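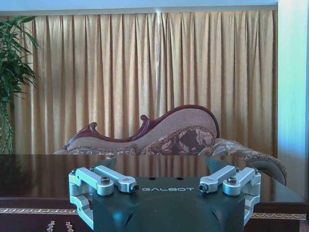 Week 6 Handout: Shiny Tables, Soft Things, and Knowing Where Your Fingers Are

Introduction to Home Robotics, Saturday section

Welcome back, everybody. We got through a lot last week and I could tell by the end that heads were full, so this handout goes a bit slower and repeats some things on purpose. Please read it before you come in, and bring it with you if you can, with your scribbles on it. I like seeing the scribbles.

1. The view from the wrist

Most of you started the term working from the overhead camera on the Lokow bench, where the whole arm is in view and it is easy to feel you know what is going on. The wrist view takes some getting used to. The gripper is always there at the bottom, big and close, with a linkage out to each side, and the room swings around behind it. Your eye wants to look at the room. Train it to look between the fingers first.

A good habit when you open a new set of pictures is to find the things that belong to the gripper and the things that belong to the world, and to sort them before you do anything else. The housing and its lettering are gripper. The screws and the pivots are gripper. The table edge with its gold band is world, even where the gripper covers up part of it. Last year a whole team spent an evening tracking a bolt head and wondering why their object never got any closer!

2. Reflections

Polished wood is lovely to eat dinner on and a real nuisance to measure. The curtain behind the sofa shows up again in the tabletop as blurry golden streaks, and the plant makes a darker patch over on the left. A simple color threshold will happily tell you there is something lying there. Two things to try:

Move the wrist a little sideways and compare. A mark that is really on the wood and a reflection of something across the room will slide by different amounts. This is the same parallax exercise you did with the pencils in week 2, so dig out those notes.

Lower your trust in brightness near the middle of the table. In the Gethin worksheet there is a weight for this, and it starts at 1, which is too high for a surface like this one. Play with it.

3. Repeating patterns

The curtain pleats are the other trap. If you ask the feature matcher for its best pairs, it will find hundreds of pleats that look just like other pleats. One run gave us 539 matches and when we checked them by hand, 28 were any good, nearly all of them on the carved frame of the sofa and the flowered cushion. The carving curves and changes as it goes along, so a point on it tends to look only like itself. The ornament on the table band looks helpful and repeats just as badly as the curtain does.

So please mask the curtain before matching. Yes, I know masking is dull. Put some music on.

4. Lab work for this week

Teams of three, same as before.

a) Draw a mask for the gripper. Leave a small margin near the finger linkages, as those bars have bright highlights along the metal and the mask tends to nibble at them.

b) Draw a second mask for the curtain.

c) Run the matcher with both masks, then with neither, and save both results. Cap it at 200 matches per pair or the older laptops will sulk.

d) Estimate where the front rim of the table is. The rim is rounded, so decide as a team which line you mean by "the edge" and write that down. I will accept any sensible choice as long as you stick with it.

e) Half a page on what surprised you. Full sentences, please - bullet points are fine for the numbers.

The Fullard folder on the shared drive has around 4,000 pictures in it. You do not need them all. Pick a short stretch and know it well.

5. Looking ahead

Next week we start closing the fingers on things, beginning with the foam blocks and working up to fabric. The final project is the Altitano tidy-up challenge, and a few of you have already asked about team names. Go ahead and choose, but keep them short enough to fit on the score sheet.

Office hour is at 4:30 as usual, in the room next to the lab. Come with questions, or just come and sit and work.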